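Drikorov bereitet gebrauchte Bürorechner für Schulen und Vereine in Pledau auf

Kostenlose Abgabe geprüfter Geräte startet im September
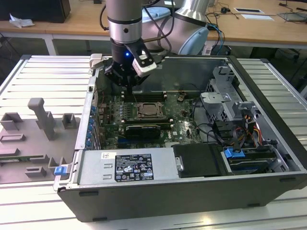
Pledau. Der Aufbereitungsbetrieb Drikorov erweitert sein Angebot für gebrauchte Desktop-Rechner. Ab September gibt das Unternehmen in seiner Werkstatt am Standort Pledau geprüfte Tower-PCs kostenlos an Schulen, Vereine und Beratungsstellen aus der Stadt und dem Umland ab. Für den ersten Durchgang stehen 600 Geräte zur Verfügung. Sie stammen aus Bürobeständen, die im Frühjahr bei Firmen der Region ausgemustert wurden.

Insgesamt hat Drikorov in diesem Jahr bisher 1.391 Rechner angenommen. Ein Teil davon wird aufbereitet und weitergegeben, ein weiterer Teil dient als Quelle für Ersatzteile. Was sich nicht mehr verwenden lässt, geht nach Stoffgruppen getrennt an den Verwerter Gremen.

Jedes Gerät durchläuft in der Werkstatt denselben Ablauf. Zuerst werden die vorhandenen Datenträger ausgebaut und in einem abgeschlossenen Bereich gelöscht. Die Löschung wird protokolliert, das abgebende Unternehmen erhält eine Kopie. Datenträger, bei denen die Löschung fehlschlägt, werden mechanisch zerstört. Danach wird das Gehäuse auf die Seite gelegt, die Seitenwand abgenommen und das Innere gereinigt. Staub sammelt sich vor allem in Netzteilen und an Lüftern, häufig auch unter den Grafikkarten.

Anschließend prüft die Werkstatt Hauptplatine, Prozessor, Arbeitsspeicher und Netzteil. Die Speicherriegel werden einzeln getestet und bei Bedarf ergänzt, sodass jeder ausgegebene Rechner über mindestens 8 Gigabyte Arbeitsspeicher verfügt. Wärmeleitpaste wird bei allen Geräten erneuert. Separate Grafikkarten bleiben eingebaut, wenn sie den Test bestehen. Netzteile werden im Ganzen getauscht und in der Werkstatt nicht geöffnet. Zum Schluss folgt ein Dauerlauf über Nacht, erst dann wird das Gehäuse verschlossen und mit einem Prüfaufkleber versehen.

Die Rechner werden mit einem freien Betriebssystem und einem Büropaket ausgeliefert. Tastatur, Maus und Netzkabel gehören dazu. Monitore sind nur in begrenzter Zahl vorhanden und müssen bei der Anmeldung gesondert angegeben werden. Wer bereits eigene Lizenzen besitzt, kann die Geräte auch ohne Betriebssystem übernehmen.

Im Juni hat ein Probelauf mit der Ogundipe-Gesamtschule stattgefunden. Die Schule übernahm 136 Rechner für zwei Computerräume und die Bibliothek. Nach den Rückmeldungen aus der Schule hat Drikorov die Beschriftung der Anschlüsse geändert und legt den Geräten nun ein Datenblatt bei, auf dem Prozessor, Speicherausbau und freie Steckplätze eingetragen sind.

Anträge können ab sofort schriftlich bei Drikorov eingereicht werden. Benötigt werden ein Nachweis der Gemeinnützigkeit oder der Schulträgerschaft, die gewünschte Stückzahl und eine kurze Angabe zum Einsatzort. Privatpersonen können in diesem Durchgang nicht berücksichtigt werden. Die Geräte werden in der Reihenfolge der Anträge vergeben und müssen in Pledau abgeholt werden. Die Ausgabe ist werktags von 9 bis 15 Uhr geöffnet, größere Mengen bitte vorab anmelden.

Firmen, die Rechner abgeben möchten, können sich ebenfalls an die Werkstatt wenden. Angenommen werden Desktop-Geräte in vollständigem Zustand, auch wenn sie nicht mehr starten. Röhrenmonitore, Drucker und lose Akkus nimmt Drikorov nicht an.

Über Drikorov
Drikorov betreibt in Pledau eine Werkstatt für die Prüfung, Reparatur und Weitergabe gebrauchter Bürotechnik. Zum Angebot gehören außerdem die Abholung von Altgeräten bei Firmenkunden und der Verkauf geprüfter Ersatzteile.

Pressekontakt
Drikorov, Pressestelle, Pledau
Abdruck honorarfrei, Belegexemplar erbeten.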